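Grustano 园圃通讯
20/6/26

入夏以后的浇水、修剪和堆肥

本期主要讲夏季的日常管理。春天那一批番茄和豆角大多已经上架，黄瓜开始结了，南边几块地的月季第一茬花也谢得差不多。往后两个月雨水不好说，去年同期有很长一段没下过像样的雨，靠井水撑过来的。下面按浇水、修剪、堆肥、工具几项分开写，新租地的会员请从头看一遍，老会员可以只看有变动的地方。

一、浇水

新水箱已经装好，放在东墙根，容量2,000多升，接的是工具房屋顶的雨水。原来的旧水箱容量448升，没有拆，挪到了西门旁边，专供西边那几排地块使用。两个水箱的龙头不通用，旧的那个还是老式螺纹，接管子前要先拧上转接头，转接头挂在水箱背面的钩子上，用完挂回去。

浇水时间以清早为好，傍晚也可以，但番茄、黄瓜和西葫芦傍晚浇过以后叶子上带水过夜，容易起白粉病和霜霉病。如果只能傍晚来，请把水浇在根部，不要用喷头从上往下淋。豆角和玉米对这个不太敏感。

新种下的苗和已经扎根的苗，浇法不一样。刚移栽的苗根浅，每天少量浇，大约一周以后改成隔几天浇透一次。很多人一夏天都在浅浇，土面看着湿，往下挖一点就是干的，根都浮在表层，遇到热天中午就打蔫。判断要不要浇，用手指插进土里试，指头整个插下去还觉得干，就该浇了。中午叶子发蔫、傍晚又挺起来，属于正常现象，不必急着补水。

沙质土的地块集中在北侧，保水差，建议铺一层覆盖物。割下来的草晒干再铺，新鲜的草堆厚了会发热，还会招蛞蝓。稻草由园圃统一买过一批，放在堆肥区的棚子下面，每块地可以取一抱，多取请先打招呼。覆盖物不要贴着茎，留出一圈空隙。

Zilance 定时器去年装了一套在公共香草区，今年继续用。设定时间写在盒盖里面，会员请勿自行改动。今年二月管路冻裂过一处，已经换了新管，如果看到滴灌带有地方积水，多半是接头松了，按紧即可，按不住的在登记本上写明位置。

关于胶管再提一次。用完请卷好挂回架上，不要横在主路上。上个月有推车从管子上压过去，接口压扁了，换接口花的是公共经费。关水时先关龙头，再把管里的余水放掉，太阳晒过的管子里存水很烫，直接浇到苗上会伤叶。

二、修剪与整枝

番茄分有限生长和无限生长两类，种子袋上一般有写，不清楚的话看植株：长到一定高度自己封顶的是有限型，不用怎么打杈；一直往上蹿的是无限型，需要留主枝、打侧枝。侧枝在还短的时候用手掰掉最方便，伤口小，好得快。长到小拇指那么粗再剪，最好挑晴天上午，傍晚前伤口能收干。

底下接触地面的老叶可以逐步摘除，一次不要摘太多。今年有几块地把下半截叶子一口气全摘光，结果果子暴露在太阳下，出现了日灼，果面发白发硬。叶子还有遮阴的作用，果穗附近的叶子应当保留。

黄瓜的整枝比较随意。上架的品种，靠近地面的侧枝和雌花去掉，让它先把藤长起来，上面的侧枝结瓜后留叶打顶。采收要勤，瓜养老了，后面的就长得慢。西葫芦更是如此，两天不看就长得很大，吃起来也没有味道。

月季第一茬花谢后，从花往下找到朝外的饱满芽点，在芽点上方斜着剪。残花剪了要带走，不要扔在地里，黑斑病的病叶也一样。带病的叶子请放进灰色垃圾桶，不进堆肥箱。只开一季花的老品种不要按这个办法处理，花后疏枝即可，重剪会影响明年开花。北门拱架上那两株就是一季花的，已经挂了牌子，请不要顺手剪。

果树方面，苹果和梨在这个季节可以疏果。一簇里留一两个位置好、果形正的，其余摘掉。有些会员舍不得，但果子留得过密，个头小，枝条也可能压断，第二年还容易歇枝。李子今年挂果偏多，靠路边的大枝已经用木杆撑了起来，请不要把木杆拔走搭豆角架。

薰衣草在花快开完时收割，剪到绿叶的位置为止，不要剪进木质化的老枝，老枝上很难再发新芽。迷迭香轻剪就行。薄荷请种在盆里，公共香草区的薄荷今年已经窜到隔壁的地块，清理起来很费事。

三、堆肥

堆肥区目前共有8个箱子，门上贴了字：写“投料”的可以往里加，写“腐熟中”的请不要再加任何东西，写“可用”的可以取。往“腐熟中”的箱子里倒新鲜菜叶，整箱的时间都要往后推，这种情况春天发生过几回，请看清楚再倒。

投料时湿料和干料搭配。菜叶、果皮、割下的草属于湿料，枯叶、碎纸板、细枝条属于干料。现在是夏天，湿料多，干料少，箱子里容易发黏发臭。每倒一桶菜叶，就从旁边的枯叶堆里抓一些盖在上面。纸板请撕碎，去掉胶带和印得很花的覆膜部分。

熟食、肉、油和宠物粪便一律不收。土豆和番茄的病株不收。结了籽的杂草不收，旋花和匍匐冰草的根也不收，晒干了也不行，以前试过，照样发芽。茶包很多含塑料，请撕开，只倒茶叶。

翻堆由值日的会员负责，堆得太干时边翻边洒水，捏起来像拧过的海绵就够了。腐熟的堆肥取用时过一遍筛，粗的扔回投料箱。每块地每次限取一推车，取完在本子上记一笔。

四、收成登记

去年登记在册的收成合计627公斤，数字来自收成本，没有登记的自然不在里面。今年仍然自愿登记，写品种和重量即可，秤在工具房进门右手边。登记的用处主要是帮助选种，比如去年几种豆角种在一起比较，哪一种在旱天里产量还稳，翻翻本子就能看出来。

多余的蔬菜可以放在大门口的架子上，供路过的人和其他会员自取。请放当天采的，放坏的自己收走。架子上不要放蘑菇和自制罐头。

五、工具与手部防护

公用剪枝剪全部送去 Drotier 修理铺磨过，剪口比以前锋利得多，用的时候留神。剪完带病的枝条，用酒精擦一擦刀口再剪下一株。树胶粘在刀口上会发涩，用旧布蘸一点植物油擦掉，不要用砂纸蹭。锄头和铲子用后刮掉泥，挂起来，不要插在地里过夜。

Biwott 种子店对本园会员有折扣，报园圃名字就可以。店里的麻绳和支杆比较实在，细竹竿不太经用，一季下来多半要断。

手套按活计来选。修月季和清理黑莓用厚一点的，最好袖口长；移苗、间苗用薄的，手上有感觉，不容易捏坏茎；拔荨麻要用不透的那种，针织的会扎进来。皮面的手套湿了以后不要放在暖气或大太阳底下烤，皮子会发硬，放在通风处慢慢阴干，硬了可以用手揉软。左右手磨损往往不一样，惯用手那只先破，剩下的单只请放进工具房的纸箱里，总有人用得上。
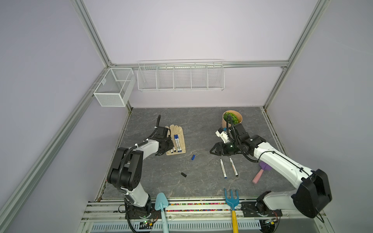

Kanini Magesa 来信提到，修月季时手套只护得住手，真正划得厉害的是小臂，她现在是把一双旧的厚棉袜剪掉袜头套在胳膊上，外面再穿长袖，这样伸进枝丛里去剪残花，出来时基本没有划痕。她还建议先把外围的枝条用麻绳松松地拢到一边，剪完里面再放开，比硬往里钻省事。信里另外问到，攀缘月季在夏天能不能把新发的长枝剪短。回答是暂时不要剪，把长枝横着绑到架子上，明年会沿着横枝开花，等冬天再决定去留。

绑枝用软绳，打成八字形，一圈绕架子，一圈绕枝条，中间交叉，枝条长粗以后不会被勒住。塑料扎带绑活枝容易忘了松，去年有一株铁线莲就这样被勒断了，请尽量不用。

六、虫害和鸟

蚜虫今年在蚕豆和玫瑰嫩梢上比较多。数量不大时，用手指抹掉或者用水冲掉就行，蚕豆开完花后掐去顶梢，也能去掉一大部分。看到瓢虫的幼虫请不要当害虫捏死，幼虫是黑灰色带橙斑的，样子和成虫差得远，吃蚜虫却很快。园内不使用化学杀虫剂，租约里有写。

菜粉蝶已经出来了，甘蓝、羽衣甘蓝要罩细网。网要架起来，不要直接盖在叶子上，否则蝴蝶隔着网照样产卵。隔几天翻看叶背，发现黄色的卵粒直接抹掉。

蛞蝓在浇水后的夜里活动，清早去翻木板和花盆底下，能捉到不少。啤酒陷阱可以用，但要常换，杯口略高出土面，免得步甲掉进去。

樱桃和红醋栗的防鸟网请拉紧，下边用砖压住，松垮的网会缠住鸟和刺猬。每次来都看一眼，发现有动物被缠，先用布盖住让它安静，再剪网，不要硬拽。

七、其他事项

主路两侧的草由园圃统一割，各地块之间的小路由相邻两家自己割。请在草结籽之前处理。

西门的锁换过，钥匙还没有领的会员请尽快到工具房领取，领取时带上旧钥匙。最后离开的人检查水龙头和大门。

出门度假的会员，可以在公告板上写明日期和地块，请邻近的会员代为浇水和采收。采下来的归代浇的人，这是惯例，另有安排请写清楚。番茄和黄瓜长期不采，植株会早衰，所以代管时采收和浇水同样重要。

秋播的种子现在就可以考虑了。胡萝卜和甜菜还来得及补播一次，播前先把沟里浇透，等水渗下去再撒种，覆土后盖一块木板或湿麻布，出芽时马上揭开。生菜在高温下不易发芽，放在荫凉处育苗，傍晚再播，比中午播出苗齐。羽衣甘蓝和韭葱的苗如果种多了，请放在苗架上，标明品种。

下一期会写大蒜和洋葱的采收与晾晒，有自己办法的会员可以把稿子投进工具房的信箱，长短不限，写明地块即可。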